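Reltik Simulation Set: Gallery
Kirkine project pages, data collection

This page goes with the Reltik set, the simulated half of the kitchen manipulation data collected for Kirkine. The real half, Condunetti, has its own page and its own file layout. Both halves use the same action format, so a policy can be trained on either one or on a mix.

Reltik holds 1035 accepted episodes. An episode is one attempt at one instruction, from the reset pose to the stop signal. Operators drive the arm by teleoperation, and the simulator logs joint positions, gripper width, object poses and the rendered camera views at 20 frames per second. Object poses are kept for scoring and are not given to the policy.

Scene layout is drawn fresh for every episode. The room, the table and its finish, the set of objects and their starting positions all come from a seeded sampler, and the seed is stored in the episode header. Two episodes with the same seed start from the same state. Thomas Monti wrote the sampler and maintains the object library.

Most of the instructions are pick-and-place with household objects. The thin and slotted ones produced the largest share of rejected attempts in the first round, mainly through slip at the finger pads. The contact settings were changed in April and those instructions were collected again from the start. Episodes from before the change are archived under Khumalo and should not be mixed with the current set.

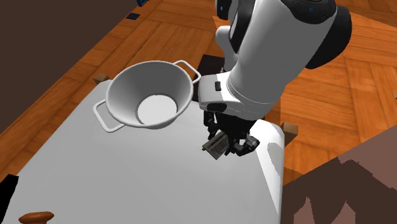 Grasp labels are written after collection. A script proposes the closing and opening times from gripper width and contact force, and an annotator moves them where the proposal is wrong. Hanan Kanaan and Corrado Sartori did this pass. In nearly 100 episodes the script placed the closing time too early, in most cases when one finger touched the object before the other. The corrected times are in the labels file, and the script output is kept beside it under a separate key.

White objects on white surfaces were left in on purpose. An early version of the sampler rejected low-contrast combinations, and policies trained on that data did poorly on pale tableware in the Condunetti tests. The filter has been removed. Lighting is still drawn from a narrow range, so shading on curved surfaces is softer than in most real kitchens. Wider lighting is planned for the next release.

Camera pose is also sampled, within limits. The arm may hide part of the table in any given view, and no episode is rejected for this alone. Users who need a clear view of the grasp should filter on the visibility score in the header – it runs from 0 to 1 and is computed per frame for the held object only.

An episode is accepted when three conditions hold: the final state passes the check for its instruction, no joint limit was reached, and the log has no gaps. Failed attempts are stored separately with a reason code. They have been useful for training the success detector, and Manuela Negri can supply them on request.

Known problems in this release:

Furniture meshes outside the work area are coarse and may show jagged edges at close range. They have collision shapes but no physical role in any instruction.

Handles made of thin loops use a simplified collision shape. Grasps on the loop itself are less reliable than grasps on the rim.

The stop signal is late by 2 frames in episodes collected with the older controller. The header field "controller" shows which ones are affected.

Corrections to labels go to Katia Sala, with the episode number and the frame index. Please send the seed as well if the problem concerns the starting layout.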